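Home About Archive Notes on Practice Contact

Writing Down What Counts: House Rules for Simulated Manipulation Trials

In March the Madanance group adopted a written set of rules for its tabletop manipulation trials. I was asked to draft them, and several readers have since requested that the reasoning be made available outside the group. The full rules run to 12 clauses. I will discuss the ones that gave us the most difficulty and leave out those concerned only with file naming and disk quotas.

The need for written rules became plain when two teams, working from the same task list, reported success rates that could not be compared. One team counted a trial as successful when the gripper closed on the object. The other required that the object be released at its destination and remain there. Both were acting in good faith. The instruction on the task list read "stack the mugs," and it said nothing further.

Clause 1 now requires that every task carry a written end condition, approved before the first trial is run. For a stacking task, the end condition names the object that moves, the object that receives it, whether the gripper must be open and clear, and how long the arrangement must hold. A mug held over another mug is a mug in transit. It may not be entered as a partial stack, however promising it looks. 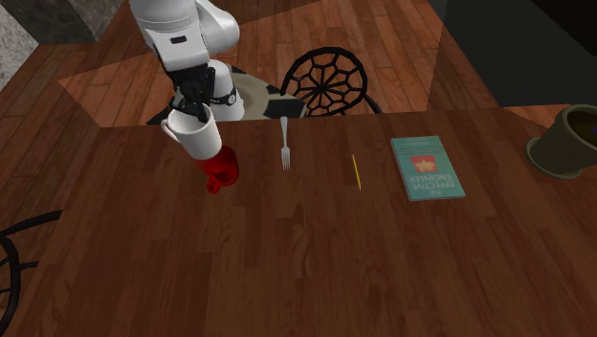
Clause 2 concerns what else is on the table. Our earlier practice was to clear the surface of everything unrelated to the task, and the scores were flattering. The present rule states that household items must remain in the scene unless the task description excludes them, and that the list of items must be filed with the results. A fork or a book that plays no part in the instruction is still an obstacle, and a policy that has never met one has not been tested for use in a home.

The same clause requires the reviewer to check the items as well as the mugs. If an item was knocked over or pushed from the surface during the trial, this is recorded as a disturbance, even where the main task was completed. If the item began the trial in an unusual position, that is recorded as well, so that the arm is not blamed for something the scene generator did. We had two long arguments on this subject before the rule existed and have had none since.

Clause 3 deals with starting layouts. Each reported figure must rest on 800 trials, and the layouts must be drawn before the policy is trained. A team may not replace a layout because it seems unfair. It may submit a note, and the note is published beside the result. Lleucu Bowen of the Grurach project argued for this wording against some resistance, including mine, and I now consider her to have been right. Once a team is permitted to remove unfair layouts, the definition of unfair tends to widen as a deadline approaches.

Clause 5 concerns viewpoint. Success must be judged from the recorded object states, with rendered views kept for human review. A single view can mislead even an experienced reviewer. An object close to the table and an object on the table may look the same from one side, and the arm itself often hides the point that matters. Where the reviewer and the state record disagree, the trial is set aside and examined by a second person who has seen neither finding.
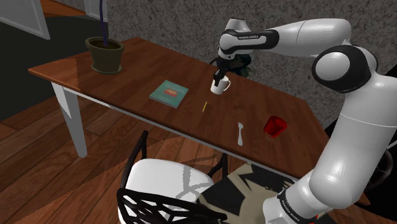 Posted by Kendra Robichaud | Filed under: Notes on Practice | 2 comments

Clause 8 is the one most often questioned. It forbids the phrase "works in simulation" in any summary unless the end condition and the item list appear on the same page. Colleagues have described this as pedantic. I accept the description. A summary travels much farther than the report behind it, and the reader of a summary is usually the person deciding whether a physical arm should be given the same instruction.

Clause 11 asks that failures be kept under the same conditions as successes — same storage period, same level of detail, same access. Under the old arrangement, failed trials were deleted when space ran short. The Berhe study lost most of its failure records in this way, and when a grasping fault was later suspected there was very little left to examine.

The rules do not address contact forces, which our simulator handles poorly with thin-walled objects. A draft clause exists and has been returned to me twice. They are also silent on the wording of instructions given in ordinary speech, where "put the cup over there" may have more than one acceptable outcome. Skona has begun work on that question, and I intend to adopt its terms where they fit ours.

Groups that wish to use the text may do so without asking. I would request only that changes to Clause 1 be marked, as two versions of an end condition under one name would return us to the position in which we began.

Comments (2)

tmw_bench: We have a similar rule on disturbances, but we set a minimum distance so that a pencil rolling slightly does not count. Do you use a threshold or does any movement go in?

Kendra Robichaud: Any movement is recorded. The threshold is applied later, in the report, and must be stated there. We found it easier to ignore small movements afterward than to recover them.

oldgantry: Clause 8 should be printed and hung over every desk in my building. Will the contact force draft be posted before it is final? I would be glad to read it.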